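Chapter 6
Picking from Clutter

In which a robot is asked to do what a toddler does badly, and does it worse

After reading this chapter you should be able to:
- say why a success rate means little without a description of the pile
- tell a grasp failure from a choice failure in a trial log
- write a reset procedure that a tired person will follow

6.1 The trouble with tidy tables

For a long time the standard photograph in a grasping paper showed one mug on one table. The mug stood upright, its handle turned obligingly toward the gripper, with enough open space around it to land a small aircraft. Success rates were excellent. Then somebody put a second mug next to the first, and the discussion section got longer.

Clutter is where most of the objects in the world live. Drawers, bins, toy boxes and the back seats of cars all share the same features: things lie on top of other things, few of them are fully visible, and moving one moves its neighbors. A method that plans a grasp for an isolated object has solved part of the problem, and the easier part. 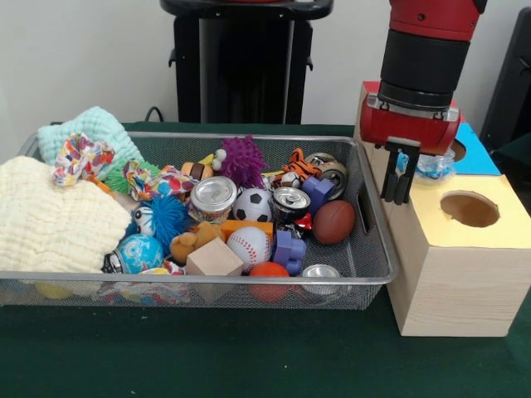

Sipho Potgieter's name for the heap used in this chapter is the Punduneck pile, after the street where he bought most of it, and the name has stuck in spite of his later attempts to replace it with an acronym. The pile was chosen to be annoying in several different ways at once. A soccer ball and a baseball share the middle of the basket, and both will roll if nudged. The cream blanket heaped over the left side gives a depth camera plenty of surface and a grasp planner very little to hold on to. Aluminum cans are shiny, which depth sensors dislike, and the wire mesh is worse, being partly there and partly not. You will meet students who want to leave out the blanket. Do not let them.

6.2 What counts as a trial

The Curnis protocol, which we follow with small changes, defines a trial as one attempt to remove one object from the container and release it at the goal. It sounds clear enough until you try to score it. Suppose the arm reaches for a can and comes up with a corner of cloth. Suppose it lifts the can, and a block rides along for company. Madalena Vilela scored the same 844 trials under 2 sets of rules, one strict and one generous, and found that the ranking of the methods changed places at the top. Her note in the margin of the log, dated 20th March, reads in full: "Well."

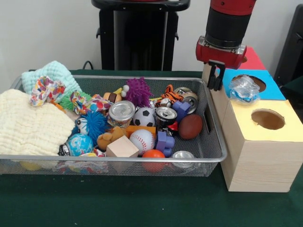
The practical lesson is to write the scoring rules before the first trial and to publish them with the results. We use two labels for failures. A grasp failure means the system picked a sensible target and failed to hold it. A choice failure means the target itself was a poor one, usually because something else was lying across it. The Sovis planner, described in Section 6.4, makes few grasp failures and a great many choice failures - it is a very skilled hand attached to very poor judgment. The Mthembu planner has the opposite habit. Readers who have worked in an office may recognize both.

6.3 Resetting the pile

A pile can be used only once. After the first object leaves, the rest may settle, and the second trial starts from a different problem. Some labs rebuild the heap by hand from a reference photograph, an activity that takes far longer than the trial and is seldom mentioned in the abstract. Others tip everything in and accept what they get. Either is defensible if you say which you did. The rebuilt pile makes comparison between methods easier, while the tipped pile gives a better idea of how a method copes with bad luck.

Whichever you choose, have the same person do it for every method under test. People build piles the way they pack suitcases, and a planner tuned on one person's habits can look strangely foolish when someone else takes over in August.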